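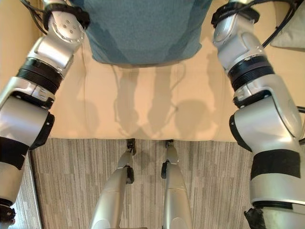

Is it worth folding thick clothes when a hook would do?

For anything knitted or heavy, folding is the better habit, and a shelf is kinder to the shoulders of a jumper than any hook or hanger.

Print this page | E-mail this page to a friend

In Praise of the Folded Pile
by Melaniia Sydorenko
Thu 27 October

I have been folding clothes for the better part of 38 years, first for my mother, then for a houseful, and now mostly for myself and whoever is staying, and I have come to hold rather strong views on the matter. My neighbours in Sistdale will tell you I hold strong views on most things (they are quite right), but this is the one I should most like to be listened to about.

People fold badly when they are standing up in a hurry with the radio on and one eye on the potatoes. I did it myself for years. You grab the jumper by the neck, flap it about, tuck the arms in any old how and press it down on top of the last one, and then you wonder why the whole heap slides off the shelf when you open the door on a Monday. A thick black cardigan is the worst of the lot, for you can't see its seams by lamplight and you end up folding the back to the front with a sleeve lost somewhere in the middle. I now take all my dark things to the window and do them in daylight, and I wish I had started sooner.

Sebastião Brandão, with whom I have argued about this over a great deal of tea, believes in rolling. He rolls everything, towels included, and stands the rolls on end in a drawer like loaves at the baker's. I will grant him socks. I will even grant him a thin summer shirt, if he is packing to go to Ruvley for a few days in August and hasn't much room in the bag. But a proper winter jumper does not want to be rolled, it wants to lie down flat and be left in peace, and when he pulled his good grey one out last year it had a curl at the hem that stayed with it until spring.

My own way is a plain one. Lay the thing face down, smooth it from the middle outwards with the flat of your hand, bring the sides in, lay the sleeves straight down along them and fold up from the bottom. Five jumpers to a pile and no more, with the heaviest underneath. That smoothing is the part everybody leaves out, and it is the part I enjoy most, because your palm will find a damp patch or a loose thread or a forgotten hanky long before your eyes do.
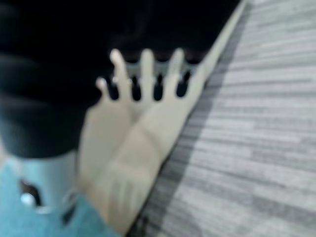 How do you stop a thick garment from creasing once it is folded?

Fold it in as few places as the shelf allows, keep the folds soft and rounded, and don't press the pile down to make room for more.

I say this knowing that most of us have more clothes than shelf. I had nearly three bin bags of things to give away when I last turned out the big cupboard, and some of it had been squashed so long at the bottom that the creases wouldn't come out for love nor steam. It seemed a shameful way to treat good wool. I would sooner own eight things that can breathe than a cupboard I have to shut with my knee.

Sebastião read this before I sent it in and says I have been unfair to rolling. He may write his own.

Print this page | E-mail this page to a friend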